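**Open day at the Utitz training hall: comments and corrections**

**o_semeniuk** (moderator)
This thread is for members who attended the open day on June 22, 2023. Please keep remarks to the simulated dice demonstration. Questions about parking and badges should go to the Jevia front desk.

**plovo_reader**
I attended the second session with 18 other visitors. The presenter, Pak-hei Pan, gave a clear account of how the task is set up. I would have preferred to see a physical arm. A simulation does not show how a die behaves on a worn mat.

**ph_pan**
Thank you for attending. Stills from the simulator follow, as requested at the session. 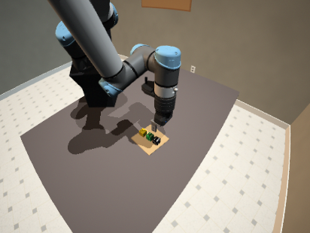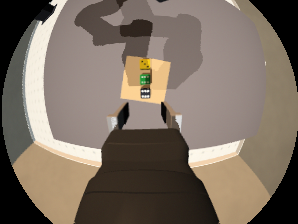
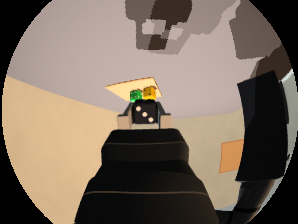 The program for the day listed 52 minutes for this item, and we exceeded it. Visitors who missed the discussion of grasp approach may write to me for the notes.

**plovo_reader**
I have the notes. My objection stands. The handout states that 100 trials were run before the open day, but it does not state how a failed trial was defined.

**bench9**
I must disagree in part. The demonstration was announced as a simulation in the invitation, and the Paiva group teaches from the same material. For new trainees it is a suitable place to begin.

**plovo_reader**
Suitable for trainees, yes. The invitation was addressed to plant managers.

**ph_pan**
That is a fair point about the handout. A trial was counted as failed if the die left the fingers before release. I will add the definition on page 9.

**o_semeniuk** (moderator)
The revised handout will be posted in this thread. Requests for a session with a physical arm may be added below until the end of June.

**bench9**
Please add my name for the physical session.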